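訪問日:2019年3月6日
訪問先:Wallden 社 Pumstead 作業室
目的:手持ちグリッパーによる作業記録の運用規則の確認
先方対応者:Severyn Ostapchuk 氏(運用)、Rattana Ongart 氏(規則管理・監査)

# Pumstead 作業室 訪問報告

## 1. 訪問の範囲

当部では、5月に予定している社内運用規則の改訂にあたり、人が手に持って操作するグリッパーの扱いをどう書くかが未決のまま残っている。現行の規則は、据え付けの腕型ロボットと安全柵を前提に書かれている。手持ち機には動力で振れる腕がなく、柵も非常停止の回路もそのままでは当てはまらない。適用外とする案と、別章を設ける案とが出ており、後者の実例を見る目的で Wallden 社を訪ねた。

見学の対象は、卓上の日用品を箱に出し入れする作業と、その記録の受け入れ手続きである。学習後の方策を実機で動かす工程は別の建屋にあり、今回は見ていない。したがって以下の記述は、実機側の安全性について何も述べるものではない。

説明は午前に会議室で規則文書を読み、午後に作業室で実際の作業を見るという順で行われた。文書の複写は許可されず、条項の文言は筆者の控えによる要約である。

## 2. 規則文書「Rondness」の構成

同社の運用規則は社内で Rondness と呼ばれている。本文は26条からなり、付属書に点検票と配置図の記入例が付く。条文はすべて「誰が」「いつ」「何を」の順で書かれており、主語のない条文がない。当部の規則には「確認すること」で終わって主語のない条文が多く、読み比べると差が大きい。

構成は次のとおり。

- 総則(適用範囲、用語、役割)
- 作業者の教育と資格
- 作業室と作業卓の準備
- 機器の点検
- 作業中の動作に関する規則
- 記録の受け入れと差し戻し
- 個人情報と第三者の文字情報
- 異常時の扱い
- 改訂手続き

用語の章では「把持」「接触」「解放」「放棄」を分けて定義している。放棄は、作業者が途中で物品を離し、同じ試行の中で取り直さないことを指す。取り直した場合は放棄に数えず、試行は継続として扱われる。当部では両方を「失敗」と呼んでおり、集計のたびに解釈が割れていた。用語を先に決めておけば避けられた混乱である。

役割は作業者、立会者、受け入れ担当の三つに分かれている。同じ人が同じ記録について作業者と受け入れ担当を兼ねることは禁止されている。立会者と受け入れ担当の兼務は認められているが、Ongart 氏によれば次の改訂で禁止する方向で検討中とのことだった。立会中に見た印象が判定に入り込む、というのが理由である。

適用範囲の書き方も参考になった。Rondness は動力の有無で機器を区分せず、「指先が物品に力を加える機器」をすべて対象とする。そのうえで、動力をもつ機器にだけ追加の条文がかかる。当部の規則は逆で、動力機の条文が先にあり、無動力機は例外として後ろに付く形になっている。例外として書くと、条文が増えるたびに例外の側も直す必要が生じる。

## 3. 作業前の手続き

作業室は住戸と同じ間取りの部屋で、玄関から続く廊下の手前に作業卓が置かれている。入室者は入口で立会者から説明を受け、作業区画に入る前に点検票へ署名する。見学者にも同じ手続きが適用された。

機器の点検票は次の項目からなる。

1. 指先の当て面に剥がれ、欠け、付着物がないこと
2. リンクの回転軸に緩みがないこと
3. 指を全開から全閉まで動かし、引っかかりがないこと
4. 左右の機器の時刻が基準時計と一致していること
5. 識別表示が読めること

Ostapchuk 氏は3番の項目をとくに丁寧に説明した。平行リンクの機構では、軸の緩みが指先の平行度に出る。指先がわずかに開いた状態で物をつかむと、つかんだ時点では保持できても、持ち上げたあとに物品が回る。作業者は手の感覚で無意識に補正するので、本人は異常に気づかない。補正の入った動きがそのまま記録に残り、実機に移したときに初めて不具合として現れる。

この点について筆者は、作業者への聞き取りで緩みを検出できるかを質問した。回答は否であった。同社でも以前は作業後に「違和感の有無」を書かせていたが、記入と実際の緩みとの間に対応が見られず、欄を廃止したという。現在は作業の前後に規定の治具を握らせ、開度の読みを比較する。治具は Palamarchuk 社製で、校正の期限が本体に貼られていた。期限切れの治具を使った記録は、内容の良否にかかわらず受け入れない。

時刻の照合は見学中にも行われた。左右で別々に記録する方式であり、ずれがあると片手で渡してもう片手で受ける動作の前後関係が崩れる。許容値は教えてもらえなかった。

## 4. 把持に関する条文

動作の章は、物品の形ごとに把持の可否と向きを定めている。分類は、ロール状、塊状、容器、柄付き、軟質の順で、どれにも入らない物品は立会者の判断で「未分類」の札を付ける。未分類の物品も作業には使えるが、その記録は通常の集合とは別に保管される。

ロール状の物品については、芯の穴に指を入れる把持と、外周を両側から挟む把持を区別する。前者は軽い力で確実に保持できるが、穴の見えない向きでは使えない。同じ物品に二通りの把持が混在すると、どちらを手本とするかが定まらないので、試行の開始前に作業指示書で一方を指定する。 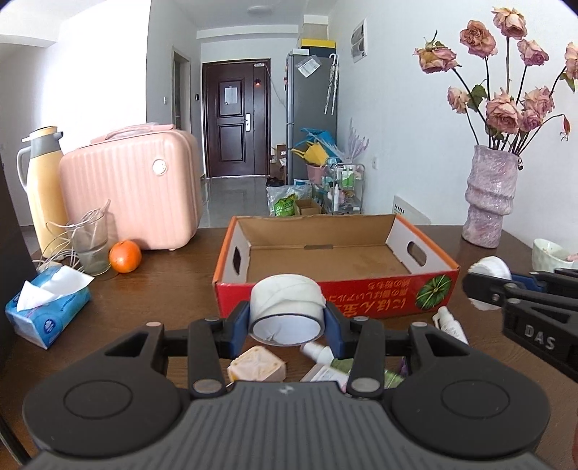
向きの指定は、つかむ瞬間と置く瞬間の二か所でかかる。途中の姿勢には制限がなく、手首を返しても構わない。見学した作業の指定は外周把持で、白いテープのロールを左右の指で挟み、芯の穴を前方に向けて保持する。隣の機器も白い円筒状のロールを先端付近で持っており、左右が同時に物品を保持する状態が生じる。条文では、この状態で互いの指先が同じ物品に触れることを、受け渡しの試行を除いて認めない。受け渡しでは逆に、両方の指先が同時に触れている区間が必ず一度なければならず、空中で離して受ける動作は放棄として扱われる。

把持力についての条文は短い。無動力の手持ち機では指令値が存在せず、上限を数値で規定しても検証の手段がない。Rondness は代わりに、物品の側の変形を判定に使う。紙製の包装が潰れたもの、軟質の容器で内容物が押し出されたものは、物品を交換したうえで試行を無効とする。変形の有無は立会者が作業直後に確かめ、受け入れ担当が記録映像で再度見る。

石けんや小型のスプレー容器のように表面が滑りやすい物品には、やり直しの上限回数がある。上限に達したら試行を終え、指先の当て面を拭いてから再開する。拭き取りの実施は点検票の余白ではなく専用の欄に記入する。余白への記入は集計で拾えず、以前はこの情報が失われていたという。

## 5. 作業卓と周辺の準備

卓上の区域は、作業域、待機域、背景域の三つに分けて管理される。作業域は箱とその手前、待機域はこれからつかむ物品を並べる範囲、背景域は動かさない物を置く範囲である。卓の縁から150 mm の帯は作業域にも待機域にも含めず、落下しうる物を置かない。

背景域の扱いは、この規則のなかで筆者がもっとも時間をかけて質問した部分である。一般の作業場の整理基準では、不要物は撤去する。同社の作業卓には、花瓶に挿した乾燥バラ、ティッシュの箱、保温ポット、みかんなどが置かれていた。生活空間で使う機器の記録では、背景が片付きすぎると現場との差が開く。条文は背景物の種類に制限を設けず、次の条件だけを課している。

- 試行中に作業者が触れないこと
- 試行中に倒れる、転がる、または位置が変わるおそれがないこと
- 破損したときの処置が配置図に書かれていること
- 液体を入れた容器は、通電中の電線と接触しないこと

最後の条件について、見学中に一件指摘した。卓の左奥に少量の水が入った透明なグラスがあり、白いケーブルの束がその周囲を巻くように置かれていた。接続先はその位置からは確認できなかった。Ongart 氏はこれを観察事項として記録し、「通電中の」という限定が現場での判断を難しくしていると述べた。束を目で追っても通電の有無はわからない。次版では「電線」とだけ書く案を出すとのことで、当部の規則でも限定を付けない書き方を採りたい。

果物の段ボール箱を入れ物に使う点も質問した。樹脂の箱に比べて寸法の再現性が低く、使用につれて形も変わる。Ostapchuk 氏の回答は、変形を許容する代わりに交換の条件を明記する、というものだった。手掛け穴の縁が裂けた箱、底が浮いた箱、側面が内側に倒れた箱は使用を止める。手掛け穴は指先が引っかかりやすい形状であり、試行前に裂けの有無を見る。

箱の印刷面にある文字や絵も管理の対象に入る。日本語の文字とかぼちゃの絵が印刷された箱であれば、その面が前を向くか奥を向くかを配置図に記す。面の向きを変えた場合は別の配置として番号を改める。細かいが、あとで条件ごとに記録を引き出すには必要な情報である。

## 6. 箱への進入と退出

箱の中の物品を扱う試行には、進入と退出に関する条文が別に設けられている。要旨は次のとおり。

- 箱の上方で指を開き終えてから下降する
- 下降中は開度を変えない
- 片側の指が箱の壁の外にある状態で下降してはならない
- 箱の壁や手掛け穴の縁に接触した場合は、上方まで戻ってやり直す
- 退出は、把持した物品の下端が壁の上端を越えるまで水平に動かさない

問題になりやすいのは三つ目である。浅い箱では指を大きく開くと、左右の指先の間隔が箱の中の余裕を超えやすい。開いた状態で箱の上方に構え、左の指先が箱の中の上、右の指先が箱の縁の外側にかかる姿勢は、上方にある限り違反にならない。そのまま下げると右の指が壁に当たるので、下降の前に水平移動か開度の調整が要る。条文が「上方」と「下降」を分けて書いているのは、この中間の姿勢を違反として数えないための工夫である。

物品どうしの間隔にも規定がある。白いテープのロールを隅に立てて置く場合、隅の二つの壁と指先との隙間が狭くなり、外周把持の向きが限られる。このような配置は「隅置き」として配置図に印を付け、作業者の習熟区分が一定以上でなければ割り当てない。白い柄のブラシは柄の向きを、紫色の丸い蓋状の物は壁に立て掛けるか平らに置くかを指定する。立て掛けた物は隣の物品を抜いたときに倒れることがあり、倒れた場合の扱いは作業指示書の種別で分かれる。片付けの試行では継続、取り出しの試行では無効となる。

識別表示については、機器の腕にある文字の写り込みを利用していた。白字の「Robot.AI」が画面内にあれば、隣に別の機器が入っていることを受け入れ担当が確認できる。表示が汚れや付箋で隠れた機器は使用しない。

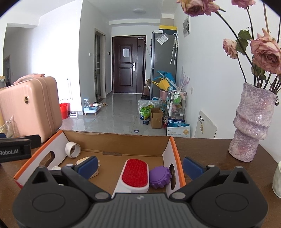 ## 7. 記録の受け入れと差し戻し

受け入れ手続きは二段である。一段目は機械的な検査で、欠落、時刻の不連続、左右の対応を調べる。二段目は受け入れ担当による目視で、規則に照らして動作を確かめる。目視の担当には作業者名を伏せて割り当てる。

直近の監査期間では、1603件の記録が二段目に進み、662件が差し戻しとなった。残りは受け入れ済みである。差し戻しは廃棄と同義ではなく、注記を直せば受け入れられるものと、取り直しが必要なものとを含む。内訳は開示されなかったが、前者が多数を占めるという説明があった。

差し戻しの理由は、自由記述を認めず符号で入力する。主な符号は次のとおり。

| 符号 | 内容 | 処置 |
|---|---|---|
| G | 指定と異なる把持 | 注記の修正または取り直し |
| P | 配置図との不一致 | 配置図の照合後に判定 |
| C | 箱の壁または縁への接触 | 取り直し |
| T | 時刻の不整合 | 再処理、不可なら廃棄 |
| V | 背景物への接触 | 取り直し |
| X | 個人情報の写り込み | 隔離 |

符号の数を抑える方針には利点と欠点がある。入力は速く、担当者ごとの差も小さい。一方で、複数の理由が重なった記録には先に見つけた一つしか付かない。Ongart 氏もこの欠点を認めており、主符号と副符号に分ける案が保留になっている。保留の理由は、副符号の付け方が担当者によってばらつくという試行結果にあった。

筆者からは、やり直しを含む記録をどう扱うかを尋ねた。同社では、やり直しがあっても最終的に指定の状態で終わったものは受け入れる。ただし、やり直しの開始と終了に時刻の印を付ける。印のない記録はG符号で差し戻す。当部では、やり直しを含む記録を一律に除いていた。除けば見た目は整うが、実機がつかみ損ねたときの復帰動作を学ぶ材料がなくなる。この点は持ち帰って再検討する。

## 8. 文字情報と個人情報

住戸型の作業室では、背景に紙類が写りやすい。玄関扉に貼られた白い紙、冷蔵庫の側に付けた紙、電気盤の周辺などが対象になる。規則は、作業室内の掲示物をすべて台帳に載せ、内容を立会者が把握していることを求める。台帳にない紙が見つかった場合、その日の記録は確認が済むまで隔離区分に置かれる。

「読めないから問題ない」という判断は認められていない。一つの記録で読めなくても、手元の機器が近づいた別の記録で読める可能性がある。判定は掲示物の側で行い、写り方には依存させない。理屈として明快であり、当部でもそのまま採用できる。

商品名や包装の文字は個人情報ではないが、納品先によって扱いが異なる。同社は包装の文字を消す処理を標準では行わず、契約で求められた場合だけ行う。処理の前後で記録の版を分け、元の版へのアクセスを限定する。

作業者の手や腕、声については、教育の段階で書面の同意を得る。同意の撤回があったときの手続きも条文にあり、撤回の受付から記録の隔離までの期限が定められている。納品済みの記録にどこまで及ぶかは契約ごとの規定に委ねられており、規則としては最も弱い部分だという印象を受けた。質問したが、明確な回答はなかった。

## 9. 異常時の扱い

異常は三区分で、機器の異常、物品の異常、人の異常に分かれる。どの区分でも、最初に行うのは機器を卓上の所定の位置に置くことで、記録の停止はその次になる。順序を逆にすると、停止の操作をするために片手で機器を支えることになり、落下につながる。条文にはこの順序だけが太字で印刷されていた。

床面についての条文もある。廊下は光沢のあるタイル張りで、作業卓の近くに物を仮置きすると足を取られやすい。規則は、作業者の足の動く範囲に物を置かないことと、廊下の通行幅を確保することを求めている。見学時、卓より奥の床には冷蔵庫の前を中心に段ボール箱や透明な袋、ワゴンなどが集まっていた。通行幅の規定値に対する実測を求めたところ、帳票は前回監査時のものが提示された。その後に物が増えているかどうかは帳票からは判断できない。当部で規定を作る場合は、実測の頻度まで書く必要がある。

手や手首の負担については、連続作業の上限と休止の下限が定められている。手持ち機は本体の重さに加え、指を開閉する操作が親指側に集中する。休止は立会者が宣言し、作業者の申告を待たない。申告制にしていた時期には、出来高を気にして休まない者が出たとのことである。

## 10. 改訂手続き

条文の改訂は、観察事項の積み上げから起案される。観察事項は誰でも出せるが、条番号を必ず付けなければならない。該当する条がないときは「条なし」と書く。「条なし」が同じ主題で繰り返し出ると、新しい条の候補になる。

改訂案は、文言を決める前に現場で試される。試行期間中は旧条文と新条文の両方で判定し、結果が分かれた記録だけを会議に出す。分かれた記録を実際に見ながら文言を直すので、会議は短い。前述の「上方」と「下降」の区別も、この方法で入ったものだという。以前の文言では、箱の縁の外に指が出た時点で違反となり、差し戻しが不必要に増えていた。

版の切り替えは記録の単位で行い、一つの試行の途中で版が変わることはない。各記録には適用した版の番号が付く。当部の記録には版番号がなく、過去の判定を再現できない。今回の訪問で最も早く直すべきと感じた不足である。

## 11. 当部規則への反映案

改訂原案に入れる項目を以下に挙げる。

- 適用範囲を動力の有無で切らず、指先が物品に力を加える機器全般とする。
- 「把持」「接触」「解放」「放棄」の定義を追加し、「失敗」の語を条文から除く。
- 作業前後の開度比較を義務とし、違和感の自己申告を点検の代わりに用いない。
- 卓の縁からの禁止帯を設ける。幅は当部の卓の奥行きを測ったうえで決め、同社の値を流用しない。
- 液体容器と電線の接触禁止に、通電の有無による限定を付けない。
- 箱への進入について、上方での姿勢と下降中の姿勢を別の条に分ける。
- やり直しを含む記録を、時刻の印を条件に受け入れる。
- すべての記録に規則の版番号を付ける。

採用を見送るのは差し戻し符号の体系である。同社の符号は日用品の出し入れに合わせてあり、当部で多い組み付け作業には対応しない。また、立会者と受け入れ担当の兼務は最初から禁止として書く。

未確認の事項は、時刻の照合の許容値、差し戻しの内訳、同意撤回の納品済み記録への適用の三点である。前の二つは書面で照会済み。三つ目は Wallden 社の法務の回答待ちで、受領しだい本報告に追記する。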